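Bratero Paint Notes – read me first

So this folder is my running record of every chalk paint and wax combo I've tried on secondhand furniture. It started as a page of scribbles in August and kind of got away from me!

What's in it

paints.csv has 134 rows, one per test board. The columns are brand, color, coats, drying time in minutes, topcoat, and a scratch score from me and my thumbnail (very scientific, I know). waxes.csv is shorter, 15 rows, mostly Pletora and Braltex tins because that's what the hardware store carries.

How I tested

Same pine offcuts every time, sanded lightly, two coats unless the row says otherwise. I let everything sit overnight before scratching it. Rows 83 and up were done after I switched to a foam roller, so don't compare them straight across with the brushed ones – the roller lays down a thinner coat.

Things I know are wrong

Drying times from the garage run long on damp days. A few color names are my own guesses where the label had worn off. The Shabalala whites got mixed up once and I've marked those with a question mark.

Use it however you like, copy it, fix it, send me your own rows. Carved pieces get a separate file once I've worked out how to score scrollwork.

Last updated September 26, 2018
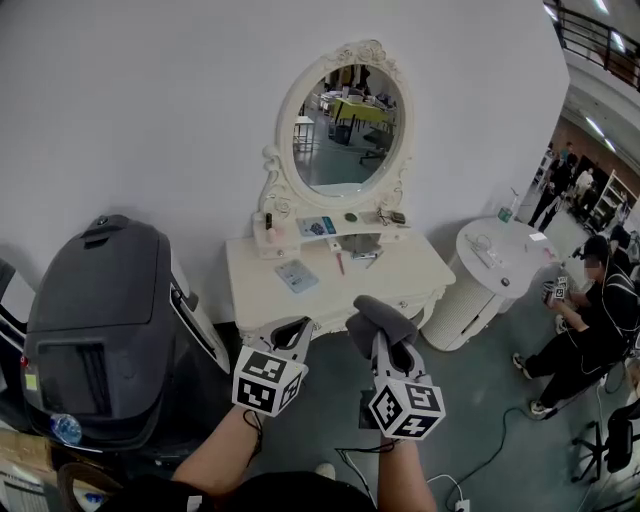
White vanity with a carved oval mirror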